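Stop making me change my password every month

Our work system locked me out again last Thursday. I'd been staring at the orange banner for a week - "your password will expire soon" - and doing what everyone does with that banner, which is close it and get on with the day. Then I came in after a long weekend, typed the password I'd finally got into my fingers, and the thing wanted a brand new one before I'd even had a coffee.

I work in the office at Raptis, a smallish wholesaler out at Plalbridge, and I am not a computer person. I'm the one who fills in the freight forms. But I've been using passwords for as long as anyone has made me, and I reckon that entitles me to an opinion on them.

Mine is that forced password changes are a bad idea and we should bin them.

Think about what a person does when told to come up with a new password every month. You don't sit down and dream up something lovely and random. You take the old one and put a 7 where the 6 was. I've done it, you've done it, and I'd bet my lunch that the people who wrote the policy have done it too. If some crook got hold of last month's password, how long do you think it would take them to try the next number up? I could crack my own account in three goes.

And then there are the rules about what goes in it. Ours must have a capital, a number and a symbol, so the capital goes at the front and the exclamation mark goes at the end, every single time. The system thinks that's marvellous. It gives me a green bar! Meanwhile a nice long string of four or five unrelated words, which I could remember for years and which would be miles harder to guess, gets knocked back for not having a dollar sign in it.

The sticky notes are the bit that really gets me. Walk through any office with a strict password policy and look under the keyboards. We've got a bloke in dispatch who keeps his on the inside of his glasses case (fair enough, he always has it with him) and the shared login for the Prendlow ordering site was written on the whiteboard for most of the winter. None of these people are careless. They've got jobs to do and a brain that's already full of school pick-up times and the PIN for the alarm.

I will give the other side its due. If a password has leaked, of course you should change it, and straight away, and everywhere else you used it as well. When Prevovitz, the mob we used to buy packaging from, wrote to say their customer list had been pinched with 1,528 logins in it, mine included, I changed it that same morning. I didn't mind at all. There was a reason, somebody told me what it was, and I went and did it. That's a completely different thing from a calendar deciding I'm due.

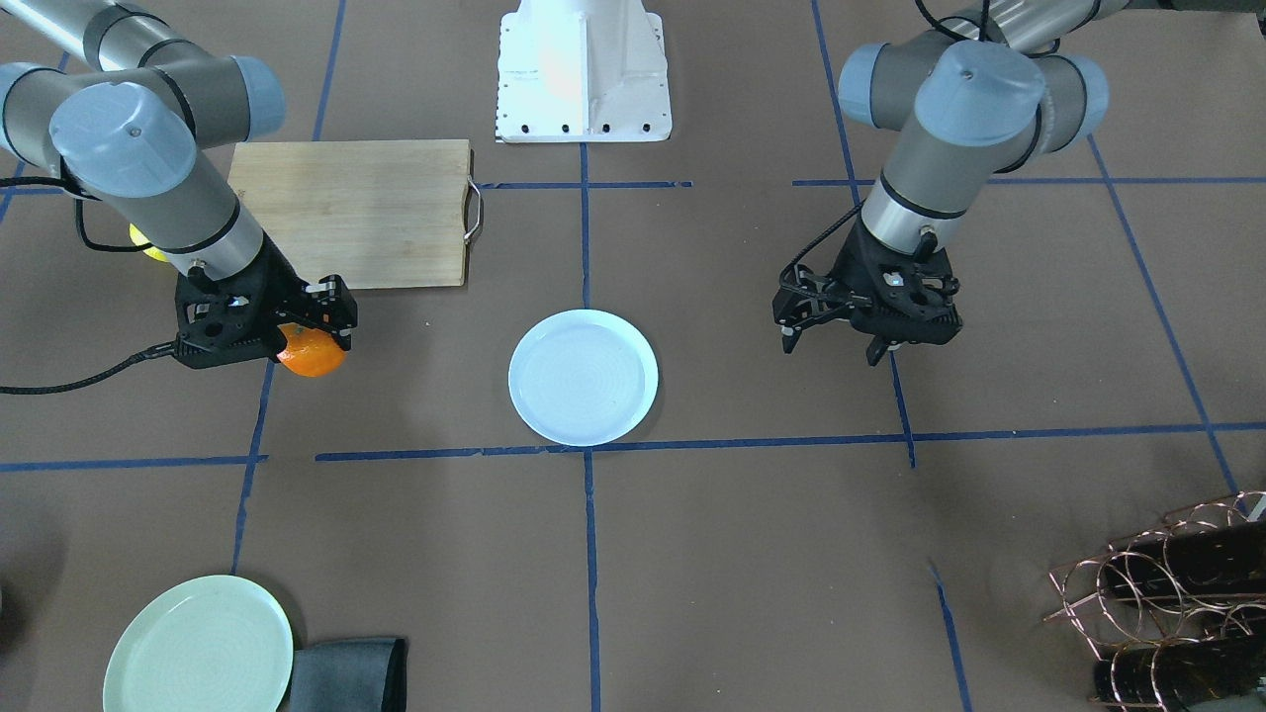
So what would I do, if they put me in charge for a day? I'd get everyone a password manager and pay for it properly. I put off using one at home for ages on the grounds that it sounded fiddly, and it took one evening on the couch. Now I remember one long passphrase and the program remembers the rest. I couldn't tell you my electricity password if you threatened me, and neither could anyone who had a sticky beak at my desk.

Then I'd turn on the second step for every account that matters, starting with email. Yes, it's a nuisance the first week. You leave your phone in the car, you trudge back out to get it, you mutter. After that it's a tap and you're in, and somebody who has your password still can't get through the door.

And I'd scrap the monthly reset. I put this to our IT people in writing, quite politely I thought, and got a reply saying the policy was "under review". It has been under review since March. In the meantime I've picked my new password, and I'm sorry to say there's an 8 in it.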